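Planning for the second year: what the floor robots cost us and what to ask for next
Speaker notes, Effie Yule. December 5, 2025
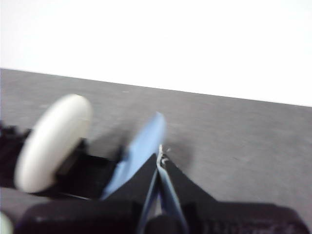
Start with the question Italo put to me when he sent the invitation: if we had the money again, would we spend it the same way? Mostly yes. The robots I would buy again. The things round the robots I would budget for differently, and that is what most of this talk covers.

Say who is in the room. Site managers, two people from purchasing, Pilar from maintenance. Purchasing have seen the spreadsheet. The others have not, so go slowly on the money.

Background, keep to one minute. The job is picking small dropped items off carpeted floors in the Putau building after hours. We bought wheeled bases with an arm and a two-finger gripper. The supplier is Brondar. The support contract is with Olivares, which is a separate firm, and we did not think hard enough about that at the time.

What we left out of the first budget

Gripper fingers. They wear, and on carpet they wear faster than the handbook suggests. We had one spare set per robot. We have used 36 fingers in the first year. Fingers are cheap on their own, but the order has a minimum, so the real cost is the box. Put a full box in the opening order.

Wheels. Same point. Low-pile carpet is kind to them, but door strips and the lift threshold are not. Ask the supplier for the wheel price before you sign. Ours was not on the original quote and we had no room to argue afterwards.

Wrist camera. A camera that close to the gripper is very useful at the last moment of a pick. It also gives a smeared picture when things move fast. We turned the arm speed down for the final approach and that cost us time on every pick. If your supplier offers a better camera as an option, get it priced at the start. Adding it later means a new mount and a visit.

Staff hours. This was the big one. Florencia Quiroga kept a log of every hour spent on the robots that was not in anybody's job plan. It came to 500 hours over the year. Some of that was learning and will not come back. Charging, cleaning the wheels, clearing fluff from the fingers and restarting after a stop will all come back. Pause here, people will want to write the number down.

(If asked about the log: it is a shared sheet with a name, a start time and a reason. Happy to send a blank copy.)

Support

Olivares answer the phone and they are good at the arm. They do not cover the base. Brondar cover the base and will not touch the arm once it has been opened. Twice we had a robot standing still while the two of them decided which half was at fault. For the second year I have asked for one contract with one phone number. It costs more and I think we should pay it.

Pilar may want to come in at this point. Let her.

The second-year request

We are asking for three things.

First, one more robot, same model. I looked at the Butov machine, which is cheaper, but the fingers and batteries are different and we would be holding two lots of spares for a small fleet.

Second, a spares line of its own. At the moment spares come out of general maintenance and compete with light fittings. I would like it held separately and reviewed in February.

Third, 16 days of paid training, split between the sites. Last year we trained two people and one of them left.

On the floor itself: the pick rate is better in rooms with plain walls and open carpet than in rooms full of chair legs. When you plan, go by the room and leave the total floor area out of it. Geetha Namboodiri walked every room at Putau before we wrote the request, and her list changed which floors we put first. The walk took her two afternoons.

The count people ask for is 1,293 items picked up in the year without help. Give the number and then say plainly that we do not have a good figure for how many were missed. We are going to start checking this with a morning walk-round on one floor.

Questions I expect

Would leasing be cheaper? For one year, yes. Past that, no, on the quotes we had. Read the return conditions if you go that way, as carpet wear on the wheels may be charged to you.

Can the robots share with the day cleaning team? Not at the moment. Insurance only covers us when the floor is closed.

How long from order to first working night? Longer than the supplier said. Ask to speak to an existing customer and ask them that one question.

Leave the budget sheet up during questions. Copies are on the side table, and purchasing have the version with unit prices.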